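Indwood Boards > Workshop & Building > Lighting

Flicker on dimmed LED strips, 24 V

sisay_k
27/11/2024
Installed Skuretti drivers on two runs of 24 V strip. No visible flicker at full output. Below 40 percent I get banding on my phone and a headache after an hour at the bench. Driver is PWM. Can the frequency be raised or do I replace it?

Trollden
What frequency is it running? Without that number the rest is guesswork.

sisay_k
Data sheet doesn't say. A photodiode on the scope shows 490 Hz.

mr_ballast
490 Hz is fine. Most people can't see anything above 100. The banding is your phone's rolling shutter and proves nothing about your eyes. I'd look at the glare first.

Trollden
Disagree. Fusion threshold is for a steady gaze at a steady source. Move your eyes across a small bright source at 490 Hz and you can get a dotted trail. At 30 percent duty the off time is long enough to matter. Use a constant current reduction driver, or PWM at several kHz.

mr_ballast
CCR drifts in color at the low end, and strip with resistors on it is built for constant voltage. You'd be swapping one fault for another.

Trollden
Then high frequency PWM. Keep the leads short, under 6 feet if you can. Long leads round off the edges and you lose the bottom of the dimming range.

sisay_k
Leads are 49 inches on one run and a lot more on the other. I can move the second driver.

mr_ballast
Move it, but put a diffuser on first. It's cheaper, and bare diodes in the line of sight are bad at any frequency.

q_lumen
Saturated green is where I notice the trails most, more than with white. I keep small green sources out of my side vision when I do close work.

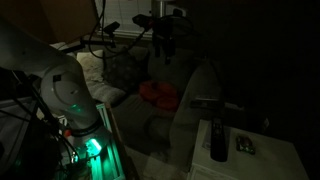

Green LED ring near the base, with the glow spilling onto the rails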